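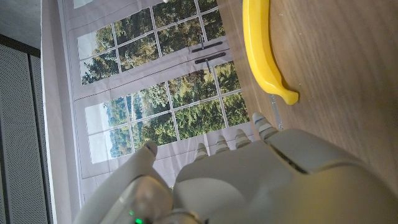 Dec 12, 2020 - Veloso is adding a play food range to its catalogue, starting with fruit. The first piece is a banana in bright yellow plastic, with a smooth, glossy finish and a short stem.

The range is called Presteo and goes on sale in January. It is meant for play kitchens and pretend shops at home, in nurseries and in the early years of primary school. Pieces will be sold singly or in mixed sets.

Veloso has taken advance orders for 2,632 pieces from 154 nurseries and toy shops. Esix will handle packing and delivery, and Sestum will stock the range in its shops.

Trade customers ordering more than 400 pieces before the end of January will not pay for delivery - smaller orders are charged at the usual rate. Samples and price lists are available from the Veloso trade desk.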